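September 23, 2025 -- open day, notes written up the same evening

Doors at ten, last visitor out at half four. Writing this before I forget which things went wrong, and before Hadi writes his version, which will be kinder.

The plan was the one we agreed in the Monday catch-up. Bench 1 had the Fosonik sorting cell behind its guard, running by itself. Bench 2 was the pastry demo, arm on the white table, blue plate, one bun. Bench 3 was the poster about the Nevell gearbox work, which was visited by one retired gentleman who stayed for 90 minutes and found an error in the second equation. He is right. I have fixed it on my copy.

Hullell had promised us a coachload and sent up to 200 people in the end, going by the badges left in the box. We had printed 166 leaflets. I don't know why 166. It's what the printer did before it stopped.

**Bench 2, setup**

Put the plate on the left of the table, near the back. I'd wanted it in the middle where people could see, but the arm is happier there and I've stopped arguing with it. Cleared everything else off, including my tea, which Hadi moved to a windowsill and which I found at three o'clock.

Fingers: the plain black ones. The soft pads are still in a drawer at Min waiting for somebody to sign for them. Opened the gap a little wider than in the rehearsal as the new buns are fatter. The bakery swapped the recipe in April and didn't consult us.

Approach is from above, tilted, coming down over the far end of the plate. It goes slowly on the last stretch. I set it slower still for the public, on the theory that slow looks careful. A boy in the front row asked if it had broken.

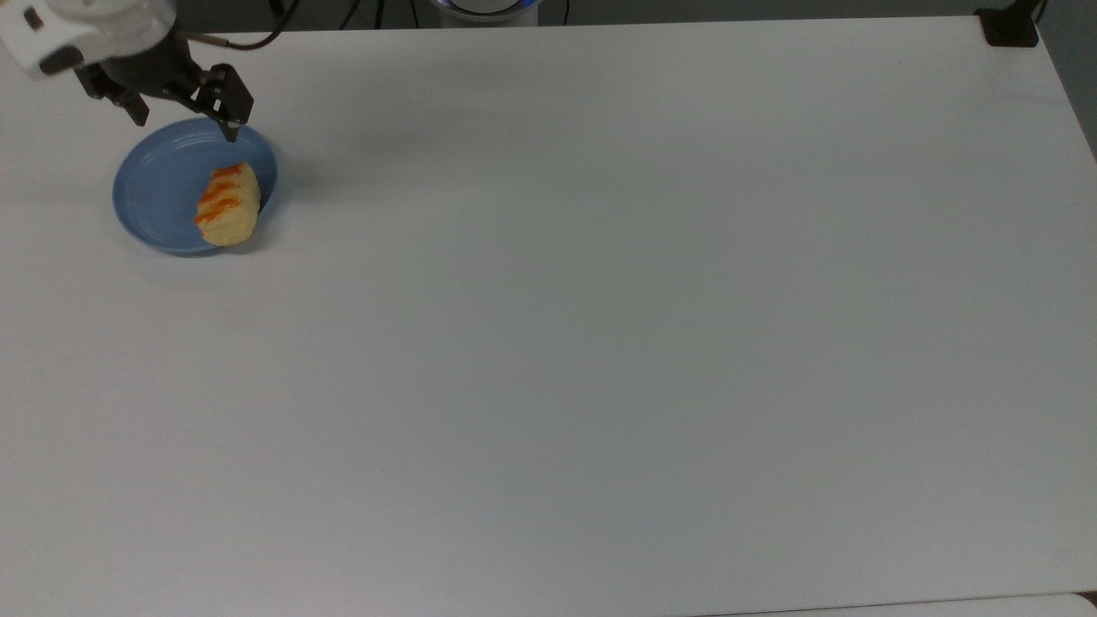

The first run of the morning was the good one, naturally, with three people watching, two of whom work here. Picked, lifted, held, put back down. Small round of applause. Hadi bowed on the robot's behalf.

Second run it closed on the rim and politely lifted one side of the plate. Bun slid, plate dropped back, no harm done. I told the group this was the "plate handling mode". I'm not proud of it, and a woman wrote it down.

Runs three to eight were a mixture. I kept a tally on the back of a leaflet until someone took the leaflet, reasonably enough, it being a leaflet. From memory:

- Mostly fine when the bun lay roughly in line with the arm's approach
- Poor when a visitor had "helped" by turning it sideways
- Very poor after a bun had been picked a few times, by which point it was more of a suggestion of a bun

So we changed to a fresh one every 4 runs. Should have had that in the checklist from the start. The retired ones went in a paper bag marked NOT FOOD. The bag was empty at the end of the day. I have asked around and nobody has a view on this.

**Questions we got**

Could it make a sandwich? No.

Could it butter toast? No, although Hadi said "not yet" in a tone I'd like him to stop using in front of the department head.

How much did it cost? Hadi again, quicker than me: "less than the building."

Does it know what a bun is? I gave a long answer about this and watched a whole family drift off towards the Fosonik cell, where coloured blocks were going in the right holes every single time. Nothing to explain, nothing to go wrong. The children loved it. I have nothing against the Fosonik cell.

A good one from a woman who runs a school kitchen: how would we clean it? She looked at the slots in the gripper body for a while and said glaze would be in there by Wednesday. She's right, and we've never seriously looked at it. It gets wiped with a damp cloth when somebody remembers. If we ever want to show this to people who handle food for a living we need a cover for the gripper, or a simpler body with fewer places for crumbs to retire to. Took her email address, on what may be the last surviving leaflet.

**The stoppage**

Shortly after lunch the arm halted on the way down and wouldn't resume. Spent a while looking wise. Checked the program, checked the clamp on the table corner, checked the cables behind the table, reseated everything that could be reseated. Hadi meanwhile talked to 20-odd sixth formers about torque, without notes, and I think he enjoyed it.

Cause: someone had leant on the stop button. It was at exactly elbow height for a person reading the Bench 3 poster. I think I can work out which person. Didn't mention it to him, given the equation.

**To do before the next one**

- Move the stop button somewhere reachable by us and not by elbows. It needs to stay within arm's length of whoever is running the bench, so probably on a bracket at the front left
- Get the soft pads back from Min. I will go and sign for them myself if that's what it takes
- Add a check on the bun's angle before the approach, and have it decline if it doesn't like what it finds. Declining looks far better than tipping the plate
- Heavier plate, or something grippy under this one. Hadi wants to tape it down. I'd like to try a mat first -- tape came up with half the surface last time
- Tape line on the floor for the public. They do creep forward
- Print the leaflets the week before, on the other printer
- Correct the poster (mine done, Hadi to do the big one)
- Ask the school kitchen lady if she'd come and look at the bench on a quiet day. Ask Hullell who pays her train fare

Left the arm powered down and parked. Table wiped. I've put the spare buns, the ones that never went near the gripper, in the kitchen on the second floor with a note saying so. Whether anyone believes the note after today is up to them.

Hadi has the room key.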